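3.2 Lighting conditions on the residential streets

The survey area in Jisville consists of short residential streets laid out before the present lighting rules were drawn up. Columns were placed where the power supply allowed, and the spacing between them is uneven. We define a dark section as any length of carriageway on which the horizontal illuminance at ground level stays below the lower limit of the Pritlow scale. The scale was chosen over the national classes for one practical reason: it treats the carriageway and the footway separately, and most complaints received from residents concerned the footway.

Readings were taken at 358 points along the centre line and repeated at the kerb on each side. All readings were made after the end of twilight, with no moon above the horizon. Points within the shadow of a parked vehicle were kept in the data set but flagged, as parked vehicles are a normal feature of these streets and removing them would give too favourable a result.
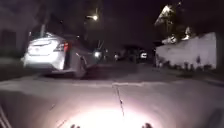 Flagged points were compared with the nearest unflagged point on the same side of the street. The difference was small on the centre line and large at the kerb. It was largest where the lamp stood on the far side of the vehicle, so that the body of the vehicle lay between the lamp and the walking route. A correction for this effect was tried and then dropped, as it depended too strongly on the assumed height of the vehicle.

3.3 Adaptation and the edge of the lit area

A mean illuminance says little about what a person on foot can make out. The eye adapts towards the brightest large patch in view, and surfaces outside that patch are then seen less well than the meter reading would suggest. Sumampouw's model handles this with a single adaptation term, fitted to observers who stood still. Nakusano's model adds a second term for the width of the transition between light and dark, at the cost of needing a luminance profile at each point.

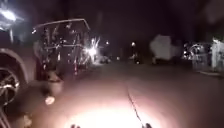 Both models were applied to the full set of points. The profile needed for the second was taken along a line running from the observer's feet to a distance of 11 m. Where a strong source is directed at the near ground, the profile does not fall in a simple way. The pavement is washed out to white close to the observer, then passes through a cream and pinkish fringe to brown at the sides, and the surface texture is lost altogether in the brightest part. A model that reads high luminance as good visibility will therefore score the near ground too well. We limited the luminance term at 700 cd/m2 to reduce this error - the choice of limit is discussed in Section 5.

Agreement between the two models was good under the street lamps and poor midway between them. The first model gave consistently higher visibility scores on the dark sections.

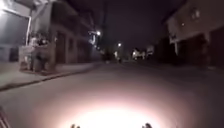
Figure 4. Residential street at night with a bright pool of light on the near carriageway.

The disagreement is of practical weight. Under the first model, most of the dark sections would need no new columns and could be brought up to standard by changing the lamp heads. Under the second, the spacing itself is the main fault, and a brighter head on the existing column would make the contrast between neighbouring sections worse. Residents' reports, collected in July, fit the second reading better, though the reports were not matched to individual columns and should be used with care.

Surface reflectance was held constant in both models. The asphalt in the area has been patched at different times and this is a simplification. A test with reflectance varied over the range found in the area changed the order of very few sections.

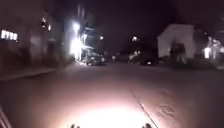

3.4 Cost of the proposed changes

Costs were worked out per column, leaving out traffic control. A replacement head was taken at 800 units including labour, and a new column at a multiple of this figure that depends on the length of trench needed. Trench length was measured from the nearest supply point on the same side of the street. Crossings under the carriageway were priced separately and are listed in Table 6.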